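The Second Life of a Winter Jumper

In May, when the first cold mornings come to Narunton, the clothing swap at the old Drakos hall opens its doors at 9 am. I went there the first time only to get warm. I left with two cardigans and a new opinion about my wardrobe.

I grew up in a country where knitted things were repaired until there was more repair than jumper. After I moved to Australia I lost this habit quickly. A new pullover cost less than my lunch, and when it lost its shape I bought another. At the swap I met people who never stopped mending, and their clothes had a colour and a weight which I had forgotten.

The rules are simple. You bring clean clothes, you receive a token for each piece, and you spend the tokens on whatever you like. Last season 845 pieces came in and 789 found a new owner. The rest went to Plirklow, a small workshop which cuts old wool into filling for cushions.

Fluffy knits are the most wanted and also the most difficult. They catch on rings and zips, and they grow longer if you hang them. The regulars look first at the cuffs and under the arms, and they turn the garment inside out before they say yes.

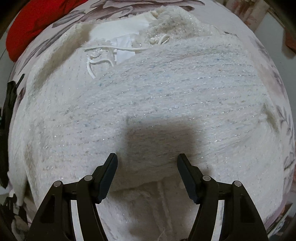 How to wash the soft ones

Read the label first, even if you think you know the fibre. I use cool water and a small spoon of wool wash, and I press the garment gently with my hands. Beads and metallic thread need more patience, so I turn these pieces inside out and put them in a cotton bag. Then I roll everything in a towel and dry it flat, away from the heater.

A comb from Sideo, the haberdashery beside the station, has saved 2 of my jumpers from the rag box. Entry to the swap costs nothing, tea is 70 cents, and the hall closes at noon.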